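Witetti opens data room in Flustutville

April 13, 2026

Witetti has begun recording two-armed robots at its new site in Flustutville, where staff are building up a library of small workshop jobs for a learning system called Grarner.

Operators guide the arms through each job by hand control while cameras on the grippers record the movement. The team has saved 2,271 runs since December. Another 235 were thrown out, mostly for dropped parts or a camera knocked out of line.

Rowena Evangelista, who runs the site, said tool work was the slowest to gather. "A screwdriver is hard for a gripper to hold straight," she said. "We keep the poor attempts too, as long as the recording is clean."

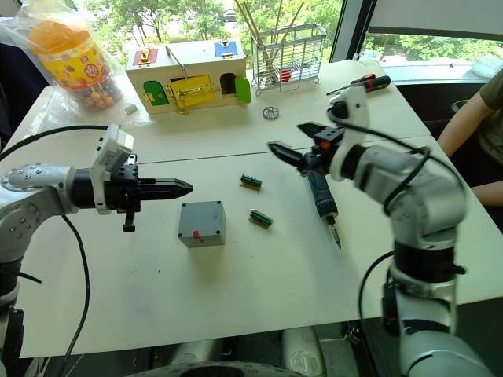

Three operators work at the tables at present, and objects are moved between runs so that the system does not learn one fixed layout. Sison, which supplies the control software, will test the first trained version in three months — on parts that were left out of the recordings.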